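Flultar pauses room-cleaning robots after wrist cable fault

Flultar has suspended unattended running of its two-arm room-cleaning robots after a gripper on one unit stopped responding during a trash pickup on Wednesday. No one was hurt and nothing in the room was damaged, the company said.

The unit was working in a bedroom at the Prosen test site when the right gripper lost its signal. Control software from Trikus logged the dropout and held both arms in position. An operator then cut power at the base.

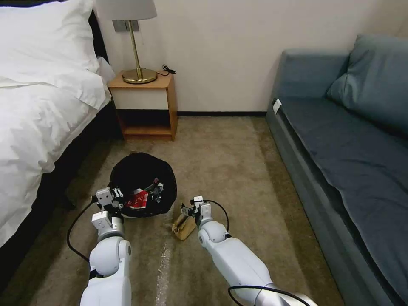
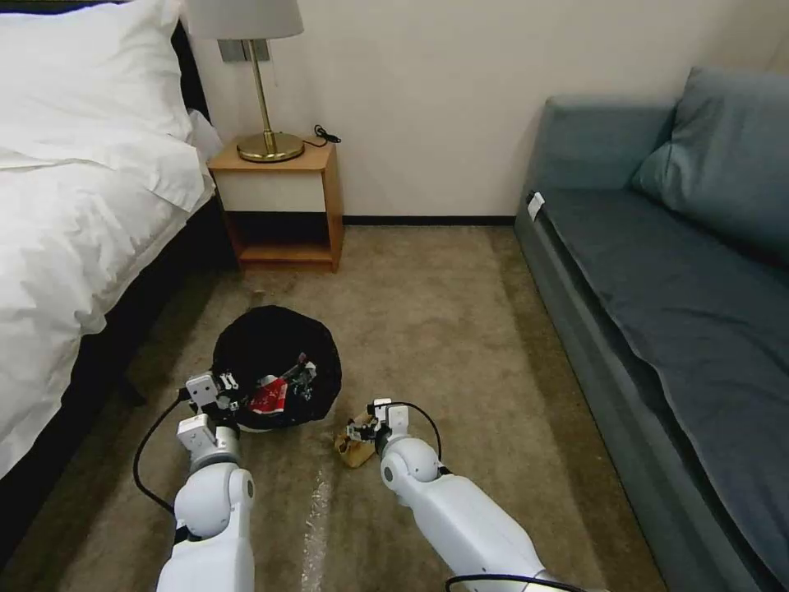 Trash pickup in a bedroom, with a lined black bin and a paper bag on the carpet.

Inspection found a cracked connector on the external cable that feeds the wrist. The cable is left slack so that the wrist can turn through its full range. According to the fault report, repeated low reaches near floor level put a side load on the connector that the original bench test did not include. The part failed after 2582 pickup cycles. Its rated service interval is 2654.

"The stop worked as designed. The interval did not," said Valtteri Vainio, who leads hardware maintenance at Flultar. "We had a margin on paper and the floor work used it up."

A review of stored logs turned up 379 shorter signal losses on the same cable. Each cleared before the stop threshold was reached, so no alarm was raised. Trikus is changing the software to flag repeat dropouts on a single line - even brief ones - and to block new tasks until the cable has been checked.

Connectors on the other 3 units at the site are being replaced with a clamped type supplied by Sulemana. Until that work is finished the robots will run only with an operator in the room, and pickups from the floor are limited to half speed. Flultar expects to issue a revised service interval in January.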